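Ticket 2000: left gripper loses grip force on soft and round parts
Product: Preltero two-arm kit, Verkby fingers on left, Keane fingers on right
Opened by: Ingvild Myklebust
Assigned to: Haruto Sugawara
Opened: 25/01/2021
Status: waiting for customer

Ingvild Myklebust wrote:
Hello, we compare two types of finger on the same pair of arms, with the same controller and firmware 6.21. The left side reports "grip lost" much more often than the right. In 21 trials with the left I had the message 14 times. The right gave it 6 times in the same number of trials. I have already restarted the controller and repeated the homing, with no change.

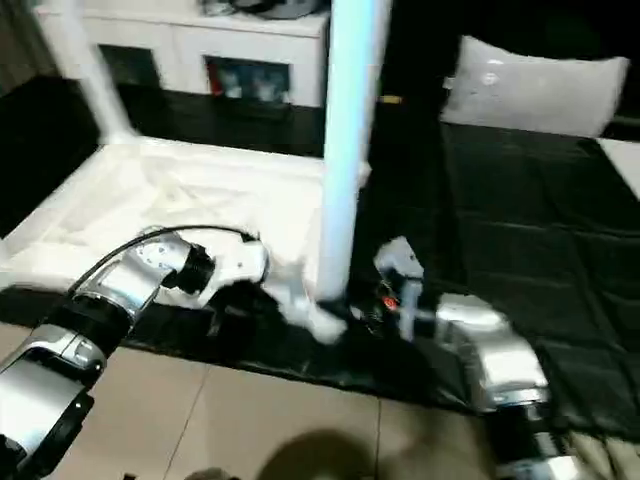
The force limit is the same for both sides, I checked it in the settings page and again in the log. What differs is the contact. With cloth, the left gripper must push into the material before it closes, and I think the controller takes this push as the end of the movement. In the picture it is against the crumpled white cloth by the foot of the pole, and the two thin fingers on the right point down to the floor. Can the contact threshold be set for one arm only?

Haruto Sugawara wrote:
Thank you for the clear report. Yes, it can be set per arm, under Arm — Advanced — Contact. Please raise the left value by one step and leave the right as it is. Could you also try a hard part? Then we can see if the cloth is the reason or the finger.

Ingvild Myklebust wrote:
I raised it one step and changed to the white frame with the pipe legs. The left gripper goes to the near edge of the frame, the right one works at the foot of the pipe. No message so far on the left — but I have done only a few trials.
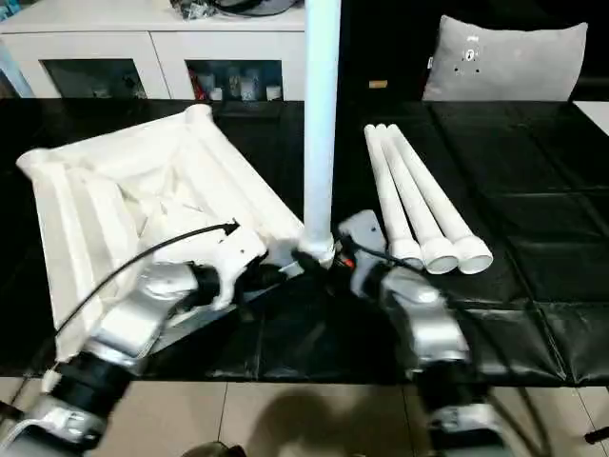 Attachment 2: left gripper at the frame edge, right gripper beside the socket of the upright pipe.

Haruto Sugawara wrote:
Good. Please repeat the cloth trials with the new value and send the full log, both arms. I leave the ticket open until then.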